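Sundton Heavy Pullover Hoodie

Product code 1364
Sizes XS to 2XL
Colours: charcoal, navy, oatmeal

A midweight hoodie for cool mornings and draughty offices. The body is 60 per cent cotton, the rest recycled polyester, brushed on the inside. The fit is roomy through the shoulders - go down a size if you want it closer.

The hood closes with a flat drawstring that runs through metal eyelets. Cuffs and hem are ribbed. Spare drawstrings are sold separately in packs of 2.
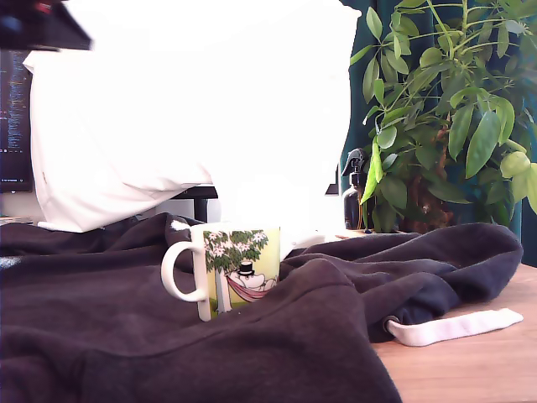
Care

Machine wash cold, inside out, with similar colours. Do not bleach. Line dry in shade. A cool iron is fine on the body, but keep it off the drawstring tips. Dark colours may shed a little lint in the first wash.

Delivery and returns

Orders leave our Cindlow warehouse within 8 working days. Unworn items can be returned with tags attached. Orders placed in December can be exchanged until the end of January.

See also: Lobo Zip Hoodie, Plodex Track Pant

Page updated Jul 26, 2023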